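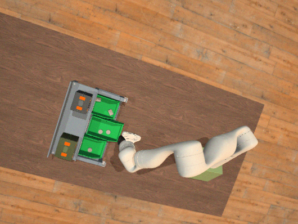

去机器人公司开放日，我看了一下午屏幕

文／Celeste Lobo
9月

先交代一下，我不是搞技术的，平时写的多半是小城里的店铺和公交线路。Trudum在Sitville办开放日，门口贴了海报，我路过好几回，终于有一次下午没事，就进去了（停车场居然还有位子！）。进去之前我脑子里想的是那种会翻跟头、会跟小朋友握手的机器，结果我在一台显示器前面坐了快一个下午，回家路上还在想它。

那台显示器上跑的是他们的仿真软件，叫Kulier。画面里是一间假房间，木地板，一张深色木纹桌子，桌上摆着一个灰色的架子，架子上一排鲜绿色的敞口料盒，里面搁着几块浅色的小零件，旁边还有两只带橙色搭扣的箱子。一条白色的机械臂伸过去，停一停，再伸。就这些。跟我同一批进去的有6个人，站了一会儿走掉一半，去隔壁看真家伙了。

我留下来，一开始纯粹是因为那儿有椅子。

后来就不一样了。坐在显示器旁边值班的是个年轻姑娘，话不多，手里一直捏着一个保温杯。我问她这东西在干嘛，她说在练捡零件。我又问捡得怎么样，她想都没想就说：“今天上午跑了419次，失手81次。”

我当时就喜欢上她了，真的。你去过展会就知道，问任何一个穿公司T恤的人“这玩意儿灵不灵”，得到的都是一串形容词。什么稳定啦，高效啦，行业领先啦。问他灵到什么程度，他会给你递一张彩页。这姑娘张口就是一个失手的数字，而且还不怎么好看，我掏出手机算了一下，差不多每五次就有一次要掉链子。

我跟她说，这么高啊？她说零件小，又故意把东西摆歪了，还换着光线，软件每跑一次都会把桌上的东西挪一挪。“摆正了当然捡得到，”她说，“摆正了谁都捡得到。”

所以我想说的第一件事就是：开放日应该多给人看失败的。我知道市场部的人读到这里要皱眉头了，可是你们想想，我这样一个外行，看到一条机械臂十次里十次都稳稳当当地捡起来，我能学到什么呢？我只会觉得“哦，机器嘛，本来就该会”，然后去找免费的饼干。可我看着它在料盒边上磨蹭，手爪往下探，位置差了那么一点点，零件滚到角落里去了，它又退回来——我一下子就明白了捡一块小东西有多难。我家的猫都捡得比它利索，但我从来没想过那是件了不起的事。

我坐在那儿看它捡，看得手心都有点出汗。旁边来了个小男孩，七八岁的样子，每失手一次就大声“哎呀”，捡到了就鼓掌。他妈妈拉他去看隔壁的演示，他不肯走，说还没看完。她只好也坐下，三个人对着一张假桌子，像在看球。

隔壁我后来也去了，不能说不好看。下午2点有一场正式演示，灯光打得很亮，音乐也很响，一条真的机械臂把积木垒成一座小塔，垒完大家鼓掌，主持人请一位观众上去把塔推倒，再垒一遍。热闹是真热闹，孩子们也高兴。可我站在人群后面总觉得哪里空空的，想了半天，大概是因为我从头到尾没替它担过一次心。它肯定会成功，它排练过的。台上的积木每一块放在哪儿，地上都贴了胶带。

我没有嫌弃胶带的意思，演出总得有胶带。我只是觉得，把胶带那一场放在大厅正中间，把没有胶带的那一场塞在走廊拐弯的地方，这个摆法可以商量商量。

说到仿真，我得承认我有偏见。我一直觉得“模拟”这个词有点糊弄人。模拟驾驶、模拟炒股、模拟恋爱，听着都像是不肯来真的。机器人在电脑里捡电脑里的零件，捡得再好，跟我有什么关系呢？进门之前你要是这么问我，我会站在你这边。
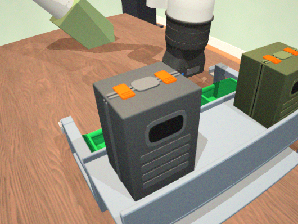 让我改主意的是箱子。灰的一只，橄榄绿的一只，样子是一套的，正面有个黑乎乎的窗，窗下面一道一道的横棱，顶上的搭扣连细纹都做出来了。我问那姑娘，既然是假的，为什么要做得这么细？画个方块不就行了嘛，又不卖钱。她说Van den Broek那边的人看过早先的版本，箱子就是个光溜溜的方块，在电脑里怎么练怎么好，搬到真的台子上，手爪一碰到棱就懵了。后来他们就把棱加上去，把搭扣也加上去，能想到的都加。

“没想到的呢？”我问。

“那就等着它懵。”她说完喝了一口水。

你看，这话放在任何一本宣传册上都会被删掉，可它比整本宣传册都让我放心。一个团队知道自己的假世界里漏了东西，还天天往里面补，这跟我以为的糊弄完全是两码事。我甚至觉得有点像写稿子，你以为写清楚了，拿给一个没去过现场的人看，他问你一句“那门是朝哪边开的”，你就傻眼了，只好回去补。补完了他又问你下雨的时候怎么办。

不过我也有不满意的地方，夸了半天总得抱怨几句。

头一件，屏幕旁边什么字都没有。没有一块牌子告诉你这是仿真，没有告诉你绿盒子里的零件要拿到哪儿去，连软件的名字都是我自己问出来的。那天碰巧值班的人愿意讲，我碰巧又爱问，换个害羞的人来，看两分钟就走了，回去跟家里人说“有台电脑在放动画片”。（我排队的时候真听到有人这么说，说的时候还挺失望的。）Trudum花了那么多力气给箱子加棱，花十分钟打印一张纸不过分吧？

再一件，我问她那81次失手都失在哪儿，她说有记录，但没法给我看，还没整理。我能理解，谁家的草稿都不想给人翻。可我心里还是痒痒的。我特别想看那些失手排成一长串连着放，不配音乐，也不加字幕，就让它们一个接一个地滑掉、滚走、夹空。我猜会有很多人愿意看，那个小男孩肯定愿意。而且里面说不定能看出点什么门道来，比如是不是总在同一个盒子上栽跟头，是不是换了光线就犯迷糊。我一个外行坐了一下午都开始瞎猜了，要是真有答案摆在那儿，我能再坐一下午。

还有就是那句大家都会问的话，我也问了：它以后会抢谁的饭碗？她说她不知道。我追着问，她还是说不知道，她只管捡零件这一段。我有点失望，可是回头一想，也不该由一个捏着保温杯的姑娘来回答我。这问题应该有人站在台上答，就站在那束很亮的灯下面，音乐关掉，让底下的人举手提问。那天的演示从头到尾没有留提问的时间，塔垒完了，掌声一停，人就往外赶了。这是我对整个开放日最大的意见。你们请街坊邻居进门，街坊邻居心里装着什么，你们不会不知道。我前面排队的一位大叔在仓库上班，他看积木塔的时候一直抱着胳膊，我看他好几次想开口，最后也没说成。

我没有本事替他下结论。每五次失手一次的机器，眼下大概谁的活儿也接不走；可我也听见了，他们天天在补。把这两句话放在一起告诉他，我觉得他受得了，他又不是小孩。遮遮掩掩只给他看垒塔，他反而回家睡不着。

有朋友看了我的初稿，说我是不是太抬举那块屏幕了，说仿真毕竟是公司自己写的，难度想调高就调高，想调低就调低，失手的数字也可以摆着好看。这话有道理，我认。我没办法核实那个数字，我只知道她说得很快，没有翻本子。而且要是真想摆个好看的，谁会摆成这样呢？当然也许这正是高明之处，我被一个诚实的姑娘给营销了，那我也认了，这种营销请多来一点。

朋友还问我，看假机器人哪有看真机器人过瘾？我觉得得看你想过什么瘾。真的那条我只能隔着围栏看，角度就那么一个，前面还总有人举着手机。假的这条我可以请她把视角转来转去，从高处往下看整张桌子，再一下子凑到箱子跟前，凑得连搭扣上的细纹都清楚。我在围栏外面可没这个待遇。要我说，两样搭着看最好，先在屏幕前看明白它在愁什么，再去大厅里看它干活，那时候你鼓掌才知道自己在鼓什么。

所以要是Trudum明年还办，我的建议写在这儿，也不收钱：把那块屏幕搬到大厅里去，放得大一点，多摆几把椅子，旁边竖一块牌子，上面就写当天跑了多少次、失手多少次，每隔一阵子让人用粉笔改一改。演示照旧垒塔，垒完留一点时间给大家提问，派个能拍板的人来答。饼干可以少买一种，反正燕麦的那盘到我走的时候还是满的。

对了，我走之前又绕回走廊去看了一眼，姑娘换班了，换成一个戴眼镜的小伙子。我问他现在多少次了，他低头去查电脑，查了好一会儿，后面又来了一家人要看，我就没等到那个数。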